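Printed-top coffee table

A printed-top coffee table is a long, low living room table with a picture covering its whole surface. I grew up with one, so forgive me if I get carried away in this entry! You may also see them called picture tables, or scene tables if you're reading the old Nimwood catalogs.

Designs

Landscapes are what I run into most, with sky at one end and fields or flowers at the other. My friend Ermelinda Quintela has restored 80 of these tables and says the meadow ones always sell first (I'm a harbor person myself). The finish is usually glossy, so ceiling lights show up in it, and on large gray floor tiles with a shine of their own you get reflections on both levels. A pale blue sky over green and yellow flower fields looks lovely next to plain white cabinets. 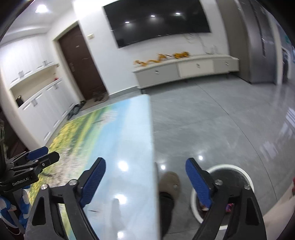
Care

Dust first, then wipe with a damp cloth - never a scouring pad. Fingerprints show up fast on the pale parts. I use felt pads under anything heavy and keep small stuff in a round container on the floor beside the table.

See also: Nest of tables, Tray table, Ernondale furniture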